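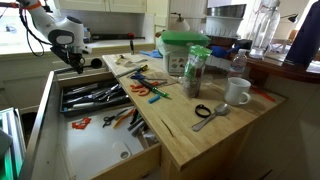 Figure 1. Scissors, pens and other bits in the open drawer of a wooden kitchen cart.

What do you call the drawer? Household words in Davmont and Tarkier
Second-year language project, final report
Flurina Frei
Handed in May 5, 2020

1. How I ended up with this topic

My first idea was bread rolls. Everyone in language classes loves the bread roll question (bap, cob, barm and so on) and there are lovely maps of it, which was exactly the problem, as Indira Palaniappan pointed out when I took her my proposal. She asked me what I could add and I didn't have an answer. Then I went back to my shared house to look for sticky tape and asked Mahfuz which drawer it was in, and he said "the glory drawer", and I had never heard that in my life! I say "the bits drawer". Our other housemate, Brigitta, just says "the drawer", as if there were only one. So that was my topic.

I wanted to find out three things: what people call the kitchen drawer where the odds and ends go, where they think they got the word from, and what happens when two people with different words move in together. The last one turned out to be the best part of the whole project and I wish I'd given it more room in the questionnaire.

2. What other people have written

Not a lot, at least not on drawers. There is plenty on family words in general, the made-up or half-remembered ones for the remote control and the end of the loaf, and I read as much of that as I could get hold of. Most of it treats family words as a bit of fun collected in lists. I found the lists useful but they hardly ever tell you who said the word to whom, or whether the children still use it. Older dialect surveys do ask about kitchens, but they care about things like the sink and the teapot. I suppose a drawer for dead batteries was not a pressing matter then.

I also looked at a few pieces on how couples' ways of talking grow more alike over time. They deal mainly with accent, so I've borrowed the idea and not the method.

3. What I did

In December I put a one-page questionnaire through the doors of 648 homes, split between Davmont, which is where the college is, and Tarkier, the village up the valley where I grew up. I did the Tarkier half on foot over one very wet holiday and would not recommend it. There was a box for returning the sheets at Kılıçarslan, the hardware shop on the main street, who were kind enough to keep it on the counter next to the key rings.

I got 96 sheets back. I'd hoped for more, but Indira said that for a paper form with no prize attached it was perfectly respectable, and people had written far more than I expected. A lot of them filled the back as well. Because each person in the house could give their own word, those sheets gave me 157 answers to the main question.

After that I picked a handful of homes where the answers didn't match and asked if I could come and talk to them. Most of these chats took place round the kitchen table, and later on, once visiting was out of the question, over the phone. They lasted up to 2 hours (I had planned on much less, but you try stopping someone who has started on their mother-in-law's words). I recorded them with permission and typed them up using a program called Prokimeck, which was fine for the clear bits and hopeless whenever two people talked at once, so I did those by ear.

4. What people said

The bits drawer and its relatives (bits and bobs, bits and pieces, bitty drawer) came up most in Davmont. In Tarkier the favourite was "the everything drawer", with "man drawer" a strong second among older women and hardly anyone else. Several people used the word "junk", but a few of them crossed it out afterwards and wrote something nicer, and I did wonder if it felt rude to be admitting it on a form.

Then there were the ones that only turned up in a single home. My favourites:

The Ask Your Father.
Sweden (the kitchen came from there, or so the family believed, and the name stuck to one drawer only).
The string place. There was no string in it.
Little Kılıçarslan, which made them very happy in the shop when I told them.
Glory drawer, as used by Mahfuz Selvanayagam. He asked to be mentioned by name.

I had expected age to matter most. It did matter, but less than I thought, and the clearer pattern was about who had brought the word into the house. When people said where they'd got it, they nearly always named a particular person, usually a mother or a gran, and often told me a little story about that person straight away without being asked. Very few said "that's just what it's called". I'd guess that's quite different from how people talk about bread rolls, where everybody is sure that theirs is the real word, but I haven't tested it.

5. Moving in together

One of my longest talks was with Sutrisno Pattinasarany, who moved to Davmont when he married and had no word for the drawer at all, in any of his languages. In his parents' kitchen the scissors hung on a nail and the pens lived by the telephone, so there was nothing to name. He took over his wife's word (everything drawer) and now corrects visitors who use a different one. He told me it was one of the first English words that felt like it belonged to his own house. I've typed that part out in full in the appendix because I don't think I can do it justice by cutting it up.

In the other mixed homes I found roughly three outcomes. Sometimes one word wins, and it tends to be the word of whoever was living there first. Sometimes both carry on side by side for years and people switch without noticing, which I heard happen on the recordings more than once. And sometimes they make up a new one, mostly when there are small children about. The children's word then beats everybody's. In one Tarkier family the drawer is "the dwer", and the child who couldn't say it is now at secondary school and mortified.

6. What went wrong

My question was badly worded. I asked for the name of "the drawer where you keep odds and ends", so of course some people wrote "odds and ends drawer", and I can't tell now which of them really say that. I should have described what goes in it, or used a drawing, and let them fill in the word. Brigitta Imhof told me this before I printed the forms and I didn't listen. Sorry, Brigitta.

The people who answered are also the people who like this sort of thing. Homes that have no word for the drawer probably put the sheet straight in it.

And I left the contents until last on the form, as an optional extra, so I've only got patchy lists (takeaway menus, candles, tape measures, keys for nothing). I'd hoped to see if a "man drawer" has different things in it from a "bits drawer". From what I've got I can't say.

7. If I did it again

I'd do fewer forms and more talking, and I'd go back to the same homes a year later. I'd also like to ask about the cupboard under the stairs, which people kept bringing up on their own, especially in Tarkier, where half the street seems to call it the "glory hole". Mahfuz thinks his drawer is a cousin of that. He may well be right, but his family come from the other end of the country and I haven't managed to trace it any further back than his aunt.

The blank questionnaire and the full word list are in the appendix, sorted by place.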